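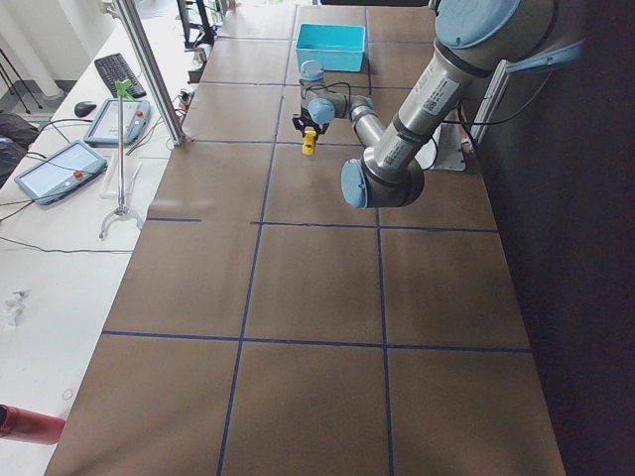 闲置小物件怎样整理、登记和寄出

更新于11月 分类:居家整理

家里的钥匙扣、徽章、小摆件、模型车攒多了,单件值不了多少钱,扔掉又可惜。下面的流程适合一次处理200件以内的小物件,从清点到交给快递,安排两个周末比较从容。

需要准备的东西

一张能占用几天的桌子
纸胶带和细头油性笔
自封袋,大小两种
软毛刷、棉签、超细纤维布
厨房秤,能精确到克
气泡膜、牛皮纸、纸箱

纸箱用旧的也可以,先把原来的面单撕干净,再按一按四个角,发软的不要用。我用的是Zekellow的小号双层瓦楞箱,装模型和瓷器都够硬。

第一步:划分区域

在桌面上用纸胶带贴出格子,每格放一类。胶带先从长边贴起,拉直后从一头慢慢按下去,再贴横向的。油漆面和老木头先在角落试贴一小段,隔夜揭掉看看有没有残胶。

格子的大小按最大的那件东西来定。文件和票据不要放进格子,单独装一个信封。

第二步:粗分

粗分只看去向:留、卖、送、扔。每件拿在手里的时间不要超过10秒,拿不准的放进“待定”格,全部分完以后再回头看。待定格里的东西如果超过总数的一半,说明标准定得太松,休息一下重来一遍。

属于家人的东西先问过再动。孩子的玩具最好和孩子一起分,哪怕慢一些。

第三步:清洁

先干后湿。用软毛刷扫掉缝隙里的灰,再用微湿的布擦表面。

金属件:擦过以后马上用干布吸一遍,轴和螺丝的位置用棉签。
塑料件:温水加一滴洗洁精,不要用酒精,透明件容易起雾。
布艺件:能拆的拆下来手洗,阴干。
纸制品:只用干刷,污渍不处理。

有水贴、烫金或手绘图案的地方绕开走。掉漆的部位不建议自己补,买家多半愿意要原漆,补过的反而要降价。

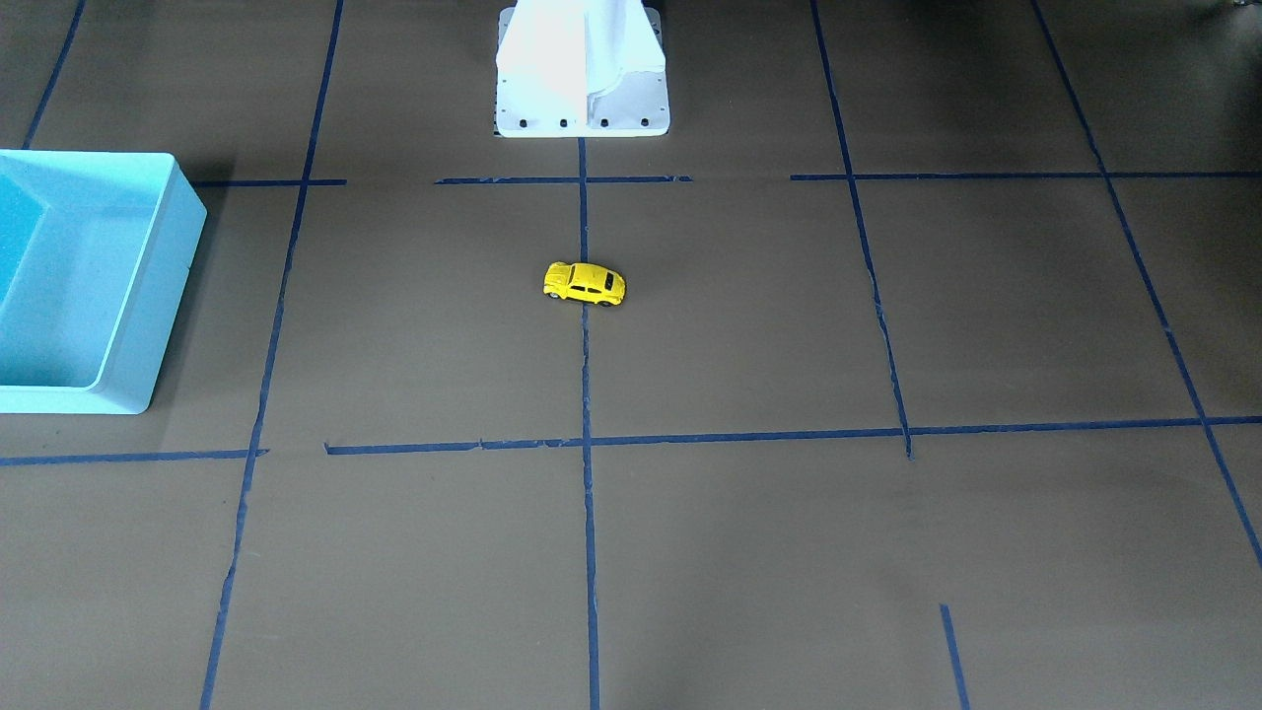 黄色的甲壳虫造型合金小车,车头朝左。

第四步:登记

每件给一个编号,写在自封袋上,同时记到表格里。表格至少要有这几列:编号、名称、尺寸、重量、瑕疵、去向、价格。用纸笔也行,件数多的话还是电子表格方便排序。我习惯用Fenine的库存模板,删掉用不上的列,剩下七列刚好。

瑕疵写具体一点。“有使用痕迹”等于没写,改成“车顶一处掉漆,长3毫米”,买家看了心里有数,售后也少。

重量要带包装再称一次,运费按这个数算。

第五步:拍照和定价

白天靠窗拍,关掉室内的灯,避免两种光混在一起。正面、背面、底部各一张,有瑕疵的地方单独补一张近景。尺寸不好判断的东西,旁边放一把尺子。滤镜不要开,颜色偏了很容易引起纠纷。

定价前查同款最近的成交价,挂牌价参考意义不大。单价很低的小件可以打包成组,比如17枚徽章一组出,比一枚一枚寄省事得多。组合里不要把好的和坏的混在一起。

第六步:打包

1. 物品先用牛皮纸包一层,再裹气泡膜。气泡膜直接贴着漆面放久了会留印子。
2. 会转动、会掉落的零件用纸条固定,胶带不要碰到物品本身。
3. 箱底垫一层揉皱的纸,放入物品,四周填满。
4. 合上箱盖摇一摇,有响声就继续填。
5. 封箱用工字形贴法,中缝一道,两侧各一道。

封箱胶带不要买太薄的,冬天容易起翘。Tudose的加厚款用下来粘性比较稳定,撕口也整齐。

第七步:交寄和归档

交寄前核对袋子上的编号和订单,贴好面单后拍一张箱子外观。表格里填上快递单号和寄出时间。易碎品要保价,并在箱子两个相邻的面上写明。

送人的那一格可以联系社区的旧物交换点。Pivholm的交换角周末上午收件,只收洗净、没有破损的东西,电池要提前取出来。

常见问题

纸胶带揭不下来怎么办?
用吹风机低温档吹一会儿,从一角斜着慢慢拉。残胶用橡皮擦搓掉。

挂了一个月没人买?
先换首图,再降一次价。仍然没有动静就转到“送”那一格,别再放回抽屉。

电池漏液的东西还能卖吗?
戴手套取出电池,用棉签蘸少量白醋擦触点,晾干后试一下通电。能用的如实写明,不能用的按零件出或者回收。

外盒要不要留?
有原盒的一定留着,压扁了也留。盒子和物品用同一个编号,分开装袋。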